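Bike Helmets on the Oltetti Path: What We Found

Project report by Khrystyna Sirko and Trygve Myklebust

Why we picked this

We both ride to school, and we both knew kids who clip their helmet to the handlebars and leave it there. We wanted to know how many people on the Oltetti path really wear one, and if a simple reminder sign could change that. It was so much fun to do!

What we did

We counted riders at the Brulik end of the path for two weeks in March, before and after school. In the first week there was no sign. On Thursday of the second week we added a second counter, after Trygve missed a big group coming down the hill. We wrote down helmet, no helmet, or helmet on but not buckled.

Results

We logged 2364 riders in all, and 826 of them had no helmet. The unbuckled group was the big surprise for us. Almost all of them were our age, and little kids riding with a parent were nearly always buckled. The sign seemed to help a bit in the mornings and hardly at all in the afternoons.

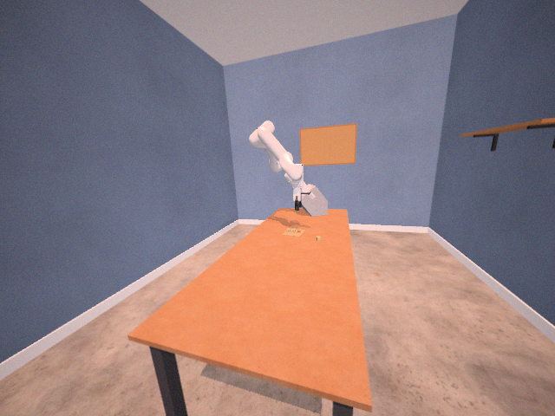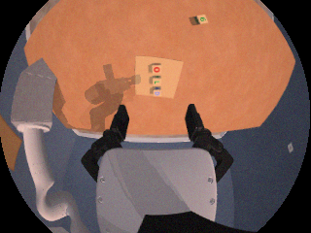

What we would change

We would count for 4 weeks next time, so one rainy day can't pull the numbers down so much. We also want to try the sign at the top of the hill, where riders still have time to stop and buckle up.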